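Worktop creep - how do you keep a kitchen counter clear?
Reading time: 6 minutes
Print this thread | E-mail to a friend

tindon_tenant
I cleared our counter on Friday. By teatime it had mangoes, bowls, loose cutlery and a mug on it again, and I live with people who swear they only make toast. I am starting to think the stuff breeds.

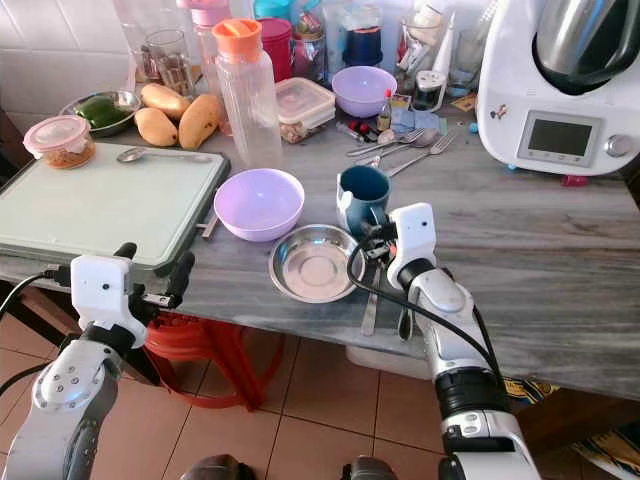 Prorkell says you own too many bowls, full stop. Get it down to one per person and the counter looks after itself.

tindon_tenant
I like my bowls. They nest, in theory. The mugs are the real trouble, they wander off to any flat surface going and settle there. 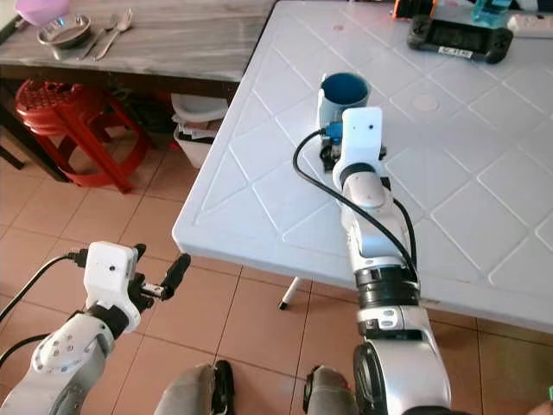

So I have tried a rule that a mug goes back to the kitchen with whoever finished it. The rule has been admired by all and followed by me.

hirov44
Rules are for people who like arguing. Start with the chopping board. Give it a fixed spot, wipe it, and stand it up when you're done - a board left flat is an invitation to put things on it.

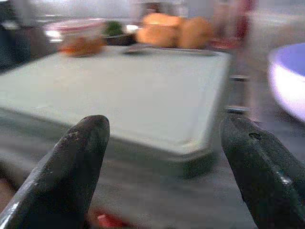

White board, grey worktop.

coelho
Disagree. Mine has lain flat for years and I'd only knock it over. Put the spoons away first, they're what makes a place look burgled. I wrote all this up once for our residents' newsletter, and I'll paste the start, as it was read by up to 40 people.
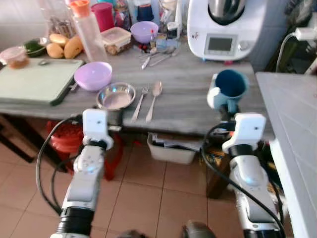
Tindon, February - The table is where tidying goes to die. Bowls first, then cutlery, then fruit, and leave the bottles until you have lost interest.

hirov44
Fruit belongs in a bowl. You have it backwards.

Reader comments

Prorkell: Still too many bowls.

mopandgo: We bought a bigger table. Do not buy a bigger table.

tindon_tenant: Board stood up. It fell over at 6.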